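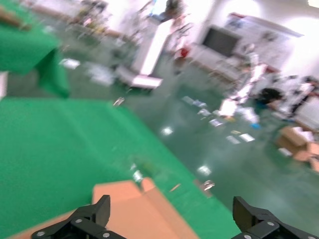 Keeping Jewish books, journals and papers at home

Household tips from the Grirkgate study circle

Most of us have more on the shelf than we planned for: prayer books from three different relatives, a run of opinion quarterlies, photocopied source sheets from every class since college. What follows is how members of the circle look after theirs. Send additions to Giuliana Ticona, who keeps the page up to date.

Shelving

Stand hardcovers upright and snug, but loose enough that you can pull one out by the middle of the spine. Pulling by the top is what tears the headcap. Very large volumes, such as a full-size Talmud set, do better on the lowest shelf. If the shelf is too short for them, lay them flat, no more than three to a stack.

Leave a finger's width behind the books for air. On an outside wall, leave more. Keep the bottom shelf 6 inches off the floor if the room has ever had water in it.

Aim for humidity under 60 percent. A cheap gauge from the hardware store is good enough. Basements usually run over this in summer, and a small dehumidifier will cost less than rebinding.

Magazines and quarterlies

Thin issues slump. File them in magazine holders by year, spine out, and write the year on the holder in pencil. For the old political monthlies, the cheap newsprint ones, put a sheet of acid-free paper between issues and keep them out of daylight. They will still go brown, only more slowly.

Remove paper clips and rubber bands. Staples can stay unless they have rusted. To lift a rusty one, open the legs from the back with a dull knife and slide it out. Don't use a staple remover on brittle paper.

If you clip articles, write the name of the journal and the issue on the clipping the same day. Rosângela Fagundes inherited a filing cabinet with 500 clippings about Zionism, school prayer and the neoconservatives, and hardly a date on any of them. She sorted what she could by typeface.
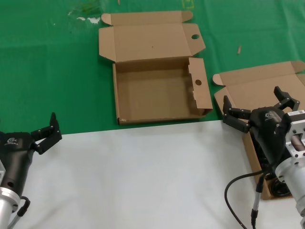 Last changed: November 13, 2025

Source sheets and loose handouts

Sort by topic or by teacher, but pick one. A three-ring binder is fine for sheets you use. Anything you only want to keep can go in a folder, flat, in a drawer. Go through the pile once a year. October works well for most people, after the holidays, when the handouts are still on the dining table anyway.

Check both sides of a sheet before it goes in the recycling. Pages with God's name in Hebrew, and torn or unusable prayer books, are set aside for burial. Keep a paper bag on a closet shelf for these and take it to a synagogue when it is full. Call first. Practice differs on English translations, on printouts and on newspapers with a Torah column, so ask your own rabbi what belongs in the bag.

Stains

Wine: blot at once with a white paper towel, and slip a dry one under the page. Don't rub. The color won't all come out.

Candle wax: let it harden, then lift it with the edge of a plastic card. If a greasy mark is left, lay paper towel on both sides and press with a barely warm iron, changing the towel often. Skip this for glossy paper.

Soup or gravy on a laminated grace-after-meals card: damp cloth, drop of dish soap, dry right away so that nothing creeps in at the edges.

Musty smell

Stand the book fanned open in a dry room for a day or two. If it still smells, put it in a lidded bin next to an open dish of baking soda, with the powder not touching the book, and check after 6 days. Fuzzy or powdery spots mean mold. Bag that book and keep it away from the others until you decide whether it is worth treating.

Lending

Put your name inside the front cover in pencil. Keep a list of what went out and to whom. A notebook hung on a nail by the bookcase gets used more than a spreadsheet does.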